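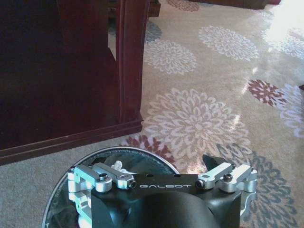

*Gripper at floor level, flowered carpet, cabinet to the left.*

## About Clemengate

Clemengate is a shared workshop in Sondcombe for people building household automation in their spare time. We rent 2 rooms above the old Dinsa warehouse, one for machining and one for wiring and code. Members also work at home and bring back whatever needs the mill.

The main project is Vitport, a floor pick-up routine for a gripper on an arm. It covers small, soft items: tissues, cloths, socks. Soft items are harder than blocks. They fold under the fingertips and have no fixed edge to aim at.

Most of the tuning is done in ordinary rooms. Patterned carpet, polished timber, glossy surfaces and direct sun all affect what a wrist camera reports, and bench lighting hides the problem. The log stood at 1,554 attempts on 12 June 2018, of which 700 were on carpet. Failed attempts stay in the log.

Fixtures, cable guides and mounting plates are made in the workshop. Drawings are kept in metric and revised after each fit check — the current mounting plate is revision 3.

Membership is open to adults who have done the machine safety session. The next intake is in December. Bring closed shoes and your own calipers.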